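Notebook, Camden washroom corner, Sunday, started 9:40

Re-reading Torquil's note from last time before touching anything. He claims the corner under the stairs "works as it is" and only wants a wipe-down. I don't buy it. A basin block, a black-topped table, bins in more than one size and a rack, all in one corner, and he wants to add a Dumalmont shelf unit on top of that. Shirley wants the opposite, everything off the table. I think she's closer but she hasn't said where it goes.

Question for today: is the table the problem or is it the stuff on it? My bet is the stuff.

Checked the Kofler sheet for the basin cleaner. It says dilute 9 ml to 300 ml water, leave, wipe. It doesn't say leave for how long. It also says "suitable for all stone", and I'd like to know who tested that. The block is marble patterned, white with gray veins. Agnes calls it marble, Ewan says no chance. Until somebody shows me the invoice I'm treating it as real stone and keeping anything acidic off it. No vinegar, Torquil.
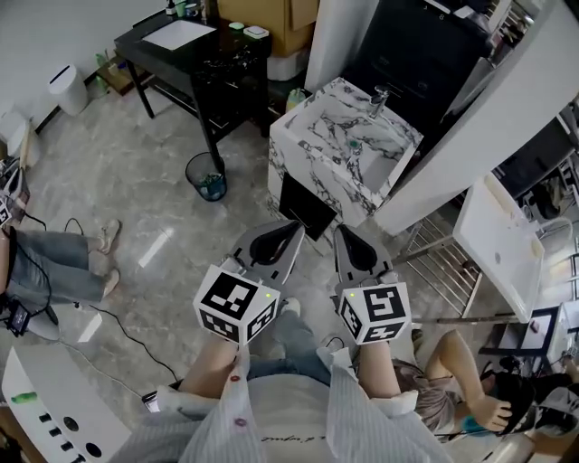

Faucet first. Chrome takes a plain damp cloth and then a dry one, I have yet to see a product beat that. Basin after. Anything left sitting in the bowl comes out before the cleaner goes in, which sounds obvious but see last month's entry.

Table. Agnes's list of what should live on it: soap, one cup, one sponge. Fine by me. Her reasoning was that people put down whatever they're holding on the nearest flat surface, and the table is nearer than the shelf. True, but then three things become eight by Wednesday whatever the list says. We tried a list in January. I'd sooner give the tray a fixed spot and say that if it doesn't fit on the tray it goes on the low shelf.

10:25. Ewan measured the clear run along the wall for the Dumalmont unit and got 446 mm. I asked whether that was with the bin pulled out or pushed in. He wasn't sure. So we have no number. Do it again, twice, and write down which wall.

Thibault brought up the Buretti catalog again, they do a narrow cabinet that is supposed to go under a staircase. Nice drawing. The drawing has no bin in it, no table, and no people trying to wash their hands. Not ordering from a drawing.

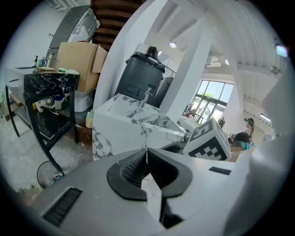 Bins. The tall black one behind the basin stays, it's out of the way and has a lid. What I don't see the use of is a wastebasket under the table as well. Shirley says paper towels end up on the floor without it. Could be, but I've only heard that from her. Proposal: take the basket away for 14 days and see. If she's right I'll put it back and say so here.

Soap: I don't know what is in the pump bottle and I'm not going to guess at what was poured into it. Ask Agnes. If she doesn't know either, empty it, rinse it, start again and tape a label on.

Table legs are thin and splayed, so the mop catches on them. Lifting the whole table each time is a two-person job and I doubt anyone will do it. Small mop head maybe. Torquil thinks felt pads and slide it. On a floor that gets splashed? No.

To do
- 446, remeasure (Ewan)
- find invoice for the basin block
- Kofler: ask about contact time, and what "all stone" means
- soap bottle, Agnes
- basket out, start the 14 days Monday
- Dumalmont unit on hold

Torquil has read this over my shoulder and wants it recorded that he disagrees about the felt pads.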